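阿纳克山脚跑团九月环湖跑顺利收官，三十三位跑友全部跑完全程
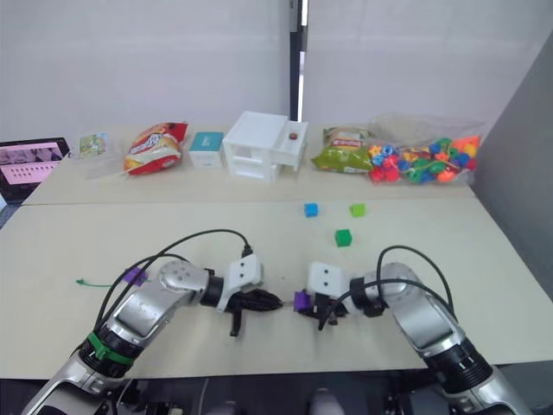

阿纳克（Arnach）一年里最舒服的跑步季节，大概就是九月了。早晨起来，风里已经有一点凉意，太阳出来以后又不至于晒得人发蔫。由恩古伊（Ngui）跑步社发起、克莱尔斯卡（Clelska）湖区公园协助场地的环湖跑，今年就选在了这样一个早晨。发令的时间是早上七点半，到中午以前，三十三位报名的跑友一个不落，全部回到了终点，大家坐在草地上吃着西瓜和馒头，说说笑笑，一直到下午一点多才慢慢散去。

熟悉这项活动的朋友都知道，环湖跑的规矩一向简单。湖边步道一圈是三公里，设了两个组别，一个跑一圈，一个跑三圈，也就是九公里。报名的时候选哪个组都行，到了现场想换也行，跟签到台说一声，把号码布右上角的小圆贴换个颜色就好。今年真有好几位跑友临时从一圈组换到了三圈组，说是看见天气这么好，只跑三公里有点舍不得。也有反过来的，前一晚没睡好，老老实实换成一圈，跑完了坐在终点给别人加油，同样高高兴兴的。

说到天气，这里要多讲几句。去年这场活动赶上了下雨，步道北段那一截老石板路滑得厉害，大家几乎是扶着栏杆走过去的，成绩自然也就谈不上了。所以今年从报名开始，跑友群里每天都有人贴天气预报，一会儿说有雨，一会儿又说没有，弄得人心里七上八下。到了前一天傍晚，天边还压着一层厚厚的云，有人已经在群里问要不要备雨衣。好在夜里起了一阵风，早上五点多天就亮堂了，湖面上只飘着薄薄一层雾，气温也合适，穿短袖站着略微有些凉，跑起来正好。

路线与往年相比有一处小改动。以往都是从南门出发，顺时针绕湖，今年改成了从威尔特尼斯（Wiltness）码头旁边的小广场出发，逆时针跑。这样一改，那段让不少人头疼的长坡就提前到了第一公里里头。坡其实不算高，可是偏偏出发没多久就碰上，身子还没有完全跑开，呼吸也没有理顺，很容易一下子就乱了节奏。好几位跑三圈的朋友赛后都说，第一圈上坡的时候冲得太猛，到第三圈再看见它，腿就像灌了铅一样。倒是几位平时跑得不快的老跑友，上坡时迈着小碎步，不慌不忙，最后一圈反而越跑越轻快，从后面一个一个地赶了上来。

逆时针跑也有好处。过了长坡以后，是一段沿着水边的缓下坡，两旁种的都是柳树，早上的太阳从背后照过来，一点也不刺眼。再往前是木栈桥，桥面不宽，两个人并排跑刚刚好，三个人就有些挤了。出发前跑步社特意提醒过，过桥的时候请靠右，慢的让一让快的，快的也等一等慢的。当天桥上还有钓鱼的和遛狗的街坊，大家彼此打个招呼就过去了，没有发生什么磕碰。有一只黄毛小狗兴致很高，跟着领先的几位跑了好长一段，到桥头才被主人叫了回去，算是这天的一位编外选手。

三圈组的竞争今年格外有看头。前两圈一直是四个人的小集团，轮流在前面领跑，谁也没有甩开谁。进入第三圈，长坡上有一位穿红背心的跑友率先加速，很快拉开了一小段距离，看上去已经胜券在握，可是到了栈桥以后步子明显沉了下来。后面的三位也不急，一点一点往前贴，最后两百米几个人几乎挤在一起冲过了终点线。站在终点的人嗓子都喊哑了。按照跑步社的老规矩，环湖跑不发奖杯，也不排名次，成绩只写在自己的小卡片上交给本人，至于谁先谁后，跑过的人心里有数就好。

一圈组的气氛就轻松多了。有推着婴儿车慢跑的，有母女俩穿着同色上衣一起跑的，还有几位是头一回参加这样的活动，报名时再三打听跑得慢会不会被关门。答案是不会，终点一直开到最后一位回来为止。今年最后回来的那一位是从第二公里开始走走跑跑的，快到终点的时候，先到的跑友沿着路边站成两排，一路鼓掌把她迎了进来。她后来告诉大家，原本的目标就是三十分钟以内跑完三公里，结果差了那么一点点，明年还要再来试一次。

补给站今年设在步道东侧的凉亭里，备了温水、淡盐水和切成小块的香蕉。往年有跑友反映，凉水喝下去肚子不舒服，今年就全部换成了温水，反响不错。纸杯也取消了，改成请大家自己带杯子，没有带的可以在签到台借一只搪瓷杯，跑完归还。这样一来，活动结束以后步道上干干净净，公园的保洁师傅来转了一圈，说今天倒比平常还省事些。借出去的搪瓷杯还差两只没有收回来，如果有哪位跑友不小心装进包里带回了家，方便的时候送到码头小广场旁边的报刊亭就可以，不着急。

跑完以后的野餐，照例是很多人最期待的环节。西瓜是跑步社提前订好的，早上用井水镇过，切开来又甜又脆。馒头和茶叶蛋是码头边早点铺送来的，还有几位跑友从家里带了腌黄瓜、花生米和绿豆汤，摆了满满一地。吃东西的时候，大家难免要交换一下心得，有人讲鞋子，有人讲膝盖，有人讲起春天里受了伤，歇了两个多月，这次是恢复以后跑得最远的一回，虽然比从前慢了不少，心里却比从前踏实。这番话听得旁边的人连连点头。跑步这件事，年头一长，谁都有过几次停下来再重新开始的时候。

现场还做了一次简单的拉伸教学，内容主要是小腿和髋部，一共几个动作，每个动作保持三十秒，左右各做一遍。不少跑友平时跑完就急着回家，拉伸总是草草了事，这回跟着口令认真做下来，才发现自己的小腿紧得像石头一样。想再复习的朋友，可以看看小广场公告栏上贴的动作说明，字印得比较大，不戴眼镜也能看清楚。

另外有几件小事，顺便在这里告诉大家。签到台捡到一副灰色的运动手套、一把带红绳的钥匙，还有一顶儿童遮阳帽，目前都放在报刊亭，请失主去认领。当天的成绩卡还有几张没有领走，也在同一个地方，报号码就能取。有跑友提到栈桥北头有一块木板踩上去有些松动，跑步社已经转告了湖区公园，公园答复会尽快检修，在修好以前，经过那里的时候请放慢脚步。

环湖跑之后，平日的晨跑照旧，早上六点一刻在威尔特尼斯码头小广场集合，愿意跑多远就跑多远，跑得慢的有人陪，刚开始学跑步的也欢迎来。入秋以后天亮得一天比一天晚，请大家尽量穿浅色的衣服，有反光条的更好。手机和钥匙可以寄存在签到用的那只铁皮箱里，箱子有人看着。

下一次集体活动初步打算放在山脚的林间小路上，距离会比环湖跑短一些，坡却要多一点，具体的路线还要等跑步社先去走一遍，看看夏天那几场大雨有没有把路面冲坏。路线定下来以后，会贴在公告栏，也会发在跑友群里。有想帮忙一起去探路的，晨跑的时候说一声就行，记得穿一双抓地好的鞋，再带上一壶水。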